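Wandbild „Famberg“
Vlies, matt, von Stultura
Startseite > Wand > Wandbilder > Botanik & Formen

Dunkles Petrol, Goldlinien und ein kräftiges Orange

Auf das Famberg haben wir uns im Laden seit den ersten Andrucken gefreut, und seit es bei uns hängt, bleiben ständig Leute davor stehen. Der Grund ist ein tiefes, dunkles Petrol, eingefasst in zartes Rosa. Darüber laufen feine goldene Zeichnungen von Blättern und Wedeln, so dünn, dass man sie aus der Entfernung fast für Schatten hält und erst beim Näherkommen richtig liest. Und dann die großen Formen! Ein oranger Kreis mit einer weiß umrissenen Blüte, blassrosa Kreise, dazu ein Oval in Senfgelb. Das klingt nach viel, wirkt an der Wand aber erstaunlich ruhig — das Petrol hält alles zusammen.

Wo es gut hinpasst

Am liebsten mögen wir es in Räumen, in denen gearbeitet oder gebastelt wird und in denen sonst eher Weiß, Grau und Metall zu Hause sind. Eine Wand reicht völlig. Die übrigen würden wir hell lassen, gern in einem warmen Weiß oder im Rosa der Einfassung. Im Flur funktioniert es auch, dort kommt man den Goldlinien nämlich sehr nah. In kleinen Schlafzimmern wäre es uns persönlich zu dunkel, aber wir kennen Kundinnen und Kunden, die genau das wollten und sehr glücklich damit sind.

Der orange Kreis verträgt sich gut mit gelben und senffarbenen Dingen davor: Kissen, eine Lampe, Kisten im Regal. Holz in hellen Tönen geht ebenfalls, bei rötlichem Holz lieber erst ein Muster bestellen und ein paar Tage anlehnen.

Maße und Material

Breite: 340 cm
Höhe: 186 cm
Material: Vlies, matt bedruckt
Lieferung: in nummerierten Bahnen, gerollt
Kleister: eine Packung mit 400 g liegt bei
Muster: 30 × 30 cm, mit Petrol, Gold und einem Stück Rosa

Das Gold ist gedruckt und glänzt nicht metallisch. Wer Folienglanz sucht, wird hier nicht fündig. Uns gefällt die matte Variante besser, sie spiegelt bei Seitenlicht nicht und die Linien bleiben auch am Abend weich.

Anbringen

Die Wand sollte glatt, trocken und gleichmäßig hell sein. Alte Dübellöcher bitte spachteln und schleifen, auf dunklem Grund sieht man sonst jede Delle. Eingekleistert wird die Wand, die Bahn kommt trocken darauf. Bitte mit Bahn 1 links beginnen, mit dem Lot ausrichten und auf Stoß kleben. An den Kreisen lohnt es sich, zweimal hinzusehen: Wenn die Rundung an der Naht sauber durchläuft, sitzt auch der Rest. Zu zweit ist das an einem Samstag gut zu schaffen, mit Kaffeepause.

Überschüssigen Kleister gleich mit einem feuchten Schwamm abtupfen. Gerieben wird auf dem Petrol besser nicht, dort bleiben leicht blanke Stellen zurück.

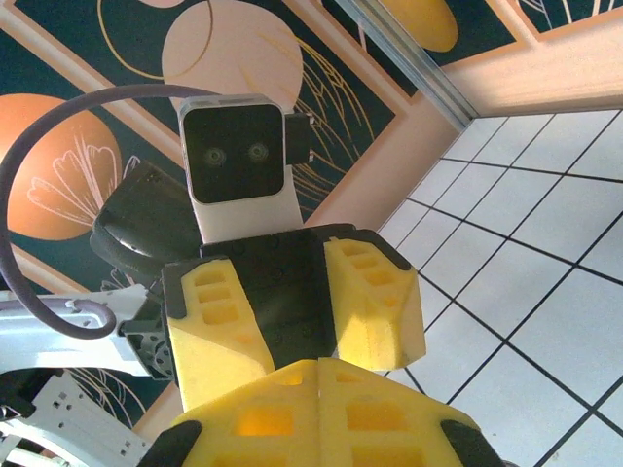
Passt dazu

Aus derselben Reihe gibt es zwei weitere Motive. „Brotwood“ hat einen sandfarbenen Grund und größere Blätter, es ist das hellere und deutlich stillere Bild. „Nwosu“ kommt ganz ohne Pflanzen aus und setzt auf Kreise und Bögen in Rosa und Senfgelb. Beide werden auf dem gleichen Vlies gedruckt und lassen sich mit dem Famberg in einer Wohnung gut kombinieren — nur eben nicht auf derselben Wand.

Versand und Rückgabe

Wir verschicken in einer festen Papphülse. Ungeöffnete Rollen nehmen wir zurück, zugeschnittene leider nicht. Muster dürfen Sie behalten.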